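Lehner Scarf Company: where we are at the end of October

Hi all,

You asked for a couple of pages on how the small business grant is being spent, and I'm going to try to keep it to that, although anyone who has been on the phone with me knows how that usually goes.

First the big one. The shop is open! The website went live in the second week of the month, a little later than I promised you in the spring, and we've sold 39 scarves through it so far. Most went to people in Fletville and Endmont who already knew us from the table outside the ballpark, but a good handful shipped out of state to folks who grew up here and still follow the club from far away. That second group is the one I wrote about in my application, so I was pretty happy to see those zip codes come in.

The designs

I told you there would be six scarves and there are four. The two I dropped were the ones based on the old Fovlow Rovers badge. I thought the rights had died along with the club, but the badge still belongs to the family that paid for it, and they'd like to see something in writing before they say yes or no. Fair enough. I sent them a letter and a sketch, and in the meantime I moved on.

The four we have are the Fletville home stripe, the away stripe (mustard and brown, I love it, my sister says it looks like a sandwich), the 60-minute scarf for the comeback game, and a plain Endmont bar scarf in green. The green is outselling everything else. I did not see that coming and I only ordered one small batch, so the reorder went in last week.

Money

The grant was paid in two parts and I've used all of the first. The knitting mill's setup fee ate the biggest chunk, then yarn, then the labels and mailers. I have $2,037 left out of the second part. Most of that is spoken for by the green reorder and the winter hats. I went over on shipping supplies because I bought mailers that were too small for a folded scarf (they fit fine if you roll it, but a rolled scarf looks like a sausage when it arrives). The small ones will get used for stickers and patches.

The website cost less than I budgeted. I built it myself over a bunch of late nights, using a template, and only paid for help with the sales tax part. I'd like to move what I saved there over to the hats, if that's okay with you. Let me know and I'll send the revised budget page.

What hasn't worked

The presale was a dud. I put it up in August when the team was on that awful losing run and people were not in the mood. I also priced the scarves at $39 during the presale, and everybody told me that was too much, loudly, some of them across a parking lot. They're lower now and the margin is thinner, but they move.

The newsletter is also behind. I've sent two out of a planned four. I like writing them, I just keep putting orders first, and I'm hoping to catch up once the home games are done for the year.

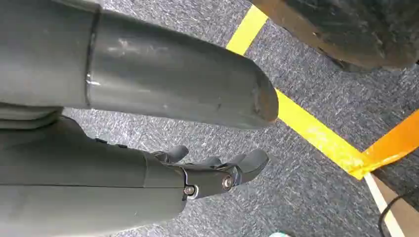 Coming up before the next report

Winter hats are next, with samples due from the mill in a few weeks. I want to wear one to a game and see how the pom-pom holds up before I commit to a full run.

I'm also talking to the Endmont supporters' bar about keeping a small rack by the door. They'd take a cut of each sale, and we haven't settled on how much.

If the Fovlow family says yes, I'd like to have those two scarves ready for the spring opener. If they say no, I have a couple of other old clubs in mind and a box of game programs to dig through.

Receipts are in the shared folder, sorted by month, and the mill invoice is in there twice because I scanned it crooked the first time. Please use the second one.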